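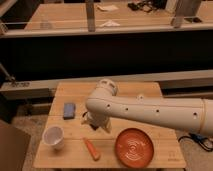 We got to Quintana a little before ten on Wednesday, Florence Kennedy and I, after a longer drive than either of us had planned on, and Hacer Gezer met us at the door with coffee and visitor badges already made out. I mention it because we've been on visits where we stood in a lobby for half an hour, and this was so much nicer!

As most of you know, we went to help settle what to ask for in next year's equipment budget. Florence came with the spreadsheet and I came with a list of 12 questions (Vasanthi Fakir wrote most of them, thank you Vasanthi), and we got through all but two before lunch.

Hacer took us to the tabletop station first, the white arm over the wooden table, and we spent far more time there than the schedule allowed. I had been picturing something grander. The things set out for it were a sponge, a paper cup, a plate and an orange carrot shape, and I found that very encouraging, as I'd put a whole line in our draft for test objects and I now think we can cut it down to almost nothing — the kitchen drawer will do us for the first few months.

The table got Florence's attention. Our draft had the arm and one bench, and she wrote in the margin that we should price a second work surface, cable covers for the floor, and shelving. Hacer agreed, and said the arm was the easy part of their own budget. Mounting, spare fingers and training days were what they had guessed low on, and they had to go back and ask for more in April.

We also talked suppliers. Quintana had quotes from Pesance and Fastier. The Fastier one was $564 a year cheaper on the service plan, but with a 13-week wait for parts, and Hacer would want that in writing before signing anything. Nanami Kikuchi joined us over sandwiches and walked us through leasing, which I only half followed, so Florence will write that part up separately.

Still open: floor space in our back room, and whether the lease can start mid-year. Jussara Magalhães is checking on the second one.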